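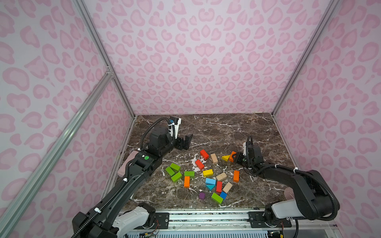 Figure 3. Two-arm cell with the block cluster between the grippers, fixed camera.

Research > Retell > Papers > Teaching by remote control > Section 4

4. Collecting the demonstrations

4.1 Cell and controls

All demonstrations were given in one cell at the Inomero workshop. Two arms are mounted on a slotted aluminium rail along the front of a dark marble table top, and patterned walls close the other three sides (Figure 3). The operator sits outside the cell and moves a pair of Fonar hand controllers, one for each arm. Each controller has the same joint layout as the arm it drives, so a joint angle is passed across without solving for the position of the hand. Finger opening is set by a spring-loaded trigger.

We also tried teaching by hand, with the motors slack and the operator holding the forearm. Paths recorded in this way were smooth in free space but poor near the blocks. The operator's own hands often covered the wrist view, and pushing on the forearm gave little control over the angle of the fingers. Hand teaching was kept for the resting poses only. Everything reported from Section 5 onwards was recorded by remote control.

4.2 Task

The Ateş task asks for painted and plain wooden blocks to be taken out of a loose cluster and laid in rows by colour. Either arm may take any block within its reach. A block lying beyond the reach of the arm that should place it is set down in the shared middle area and picked up again by the other arm. Direct passing from one gripper to the other was not allowed. In early trials it accounted for most of the dropped blocks and told us little about the question studied here.

The cluster is made by tipping the blocks from a box and pushing them together with a flat card. Blocks may touch, lean or overlap. The operator is told which colour to begin with but is otherwise free to choose the order, and may push a block aside before closing on it. Such pushes are kept in the record and are not marked separately.

4.3 Views

Three views are stored with each episode: the fixed view and one from each wrist. The fixed view covers both arms and the cluster, but the grippers hide the contact points for much of the time. It is therefore of limited use in judging whether the fingers are square to a block. The wrist views supply this. In Figure 4 the fingers are on either side of a green block with a light blue one just past its far end, and the marble shows in only a thin strip between the two. A grasp a little further forward would risk disturbing the neighbour.

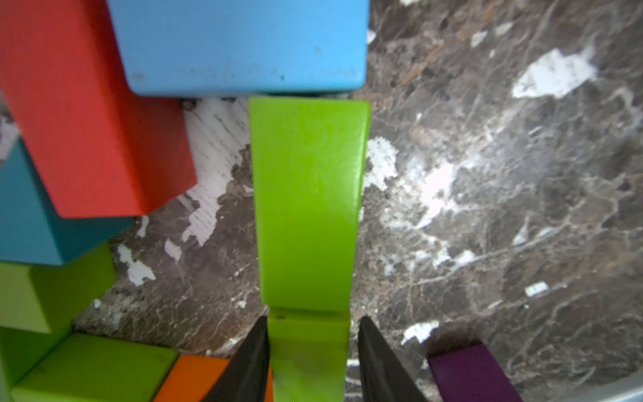
Figure 4. Wrist view with a green block between the fingers.

Operators were shown both wrist views on a single screen. They were also able to look directly into the cell, and most did so during long moves, turning to the screen for the last part of the approach. We did not record gaze. The habit can nonetheless be inferred from the joint traces, in which the arm slows well before contact and small wrist corrections follow.

The wrist lenses are wide, and straight edges bow towards the corners of the picture. We left the pictures uncorrected. Correction removed part of the outer field, and blocks at the side of the view are often the ones taken next. Figure 5 gives an instance: the marble between the open fingers and the back wall is bare, and the visible blocks all lie in the lower right corner. A policy working from this view alone has little to guide it except that corner.

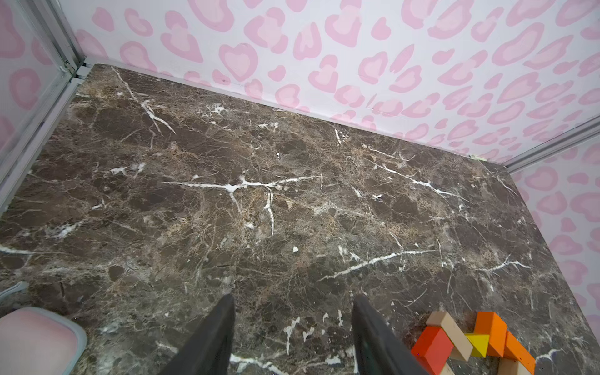 Figure 5. Wrist view with open fingers; blocks at lower right only.

4.4 Recording and selection

A recording begins when both triggers are released at the resting pose and ends when the operator presses a foot pedal. Episodes run for up to 900 control steps. Joint angles, finger opening and the three views are written against a common clock. Commands from the controllers are stored alongside the angles reached by the arms, and the two differ noticeably when a finger is pressed against a block or the table.

We recorded 318 episodes. Of these, 23 were removed: most had a missing wrist view, and the remainder were stopped early by the operator. Episodes with failed grasps were retained provided the operator recovered without reaching into the cell. In 115 of the retained episodes at least one block was regrasped, usually after the fingers had closed on two blocks together.

Retell, the training method described in Section 5, makes use of these recoveries. It divides an episode at each change of finger opening and compares the approach before a failed grasp with the one that followed it. No labels are added by hand. The division is sensitive to trigger noise, so openings were smoothed over a short window before the changes were found. The length of this window was fixed using a separate set of recordings made in October and was not altered afterwards.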